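New on our list: the Pluten guesthouse, Drurelton

We have added a small mountain guesthouse to the summer program. Pluten sits above the village of Drurelton, at the end of a paved lane, with 14 rooms on two floors. Most face the valley. The four at the back look onto the woods and are quieter, and they cost a little less.

Rates start at $129 a night for two people with breakfast. Dinner is extra and has to be ordered by noon. The kitchen does one main dish each evening, plus a vegetarian plate, and the dining room closes at 9.

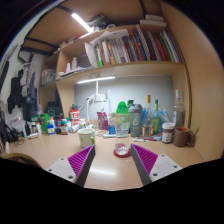 Mugs, a glass and a few pens on the desk.

The main reason to stay here is the walking. The Hrynyshyn trail starts behind the parking lot and climbs through forest to a ridge at 3,000 feet. Most guests do it in a morning and come down for a late lunch. It is well marked, but the last stretch is loose stone and needs proper shoes. A second path follows the river to the Jiso mill, 14 minutes on foot, where there is a small café and a swimming spot.

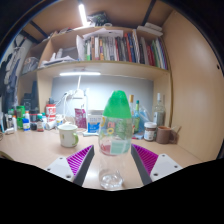 There is no water on the ridge trail after the first half mile, so fill up before you leave. The tap by the front door is good to drink from. Any bottle will do - a clear plastic one with a green cap is fine - but carry more than you think you need in July and August, when the upper part gets full sun until evening.

Getting there is simple by car. By public transport, take the train to Drurelton and then the village bus, which stops at the foot of the lane. The last bus leaves the station at 7:40 p.m. If your train gets in later than that, tell us when you book and we will arrange a taxi. The fare is paid to the driver, in cash.
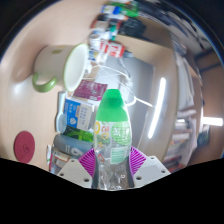 Pluten is open from May through October. Dogs are welcome in the ground floor rooms for a small fee - please mention them on the booking form. There is no elevator. Weekends in June are filling up already, and the valley rooms go first. To check dates, reply to this newsletter or call the office between 9 and 5.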